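Short thread on microwave wattage and why the times printed on frozen food keep missing.

1/ The number on the front of the carton assumes one specific output power. Your oven probably has a different one.

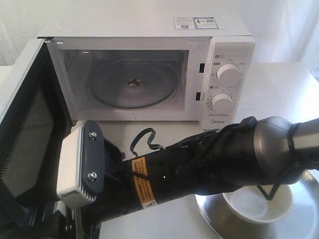
2/ Which wattage do cooking times refer to, input or output? Output. Input is what the oven draws from the wall and is always the higher figure.

3/ To measure output: 1 liter of tap water in a glass bowl, note the temperature, run full power for 60 seconds, stir, read again. Multiply the rise in Celsius by 70.

4/ Mine gave a rise of 12 °C, so 840 W. The manual for my Midea says 898. A bowl soaks up part of the heat, so reading low is normal.

5/ Conversion: printed time x printed watts / your watts. A 4 minute soup written for 700 W comes to 3 min 20 s at 840.

6/ This works for soup and leftovers. It works badly for a frozen block, where the edges boil while the middle is still ice. Use a lower power setting and stir.

7/ Power settings on most ovens are full power switched on and off. At 300 W average, an 840 W oven is on a bit over a third of the time. Inverter models hold a steady lower level.

8/ Repeat the test after the oven has been running a while. Output drops as the magnetron warms up. I'll post my second set of readings in July.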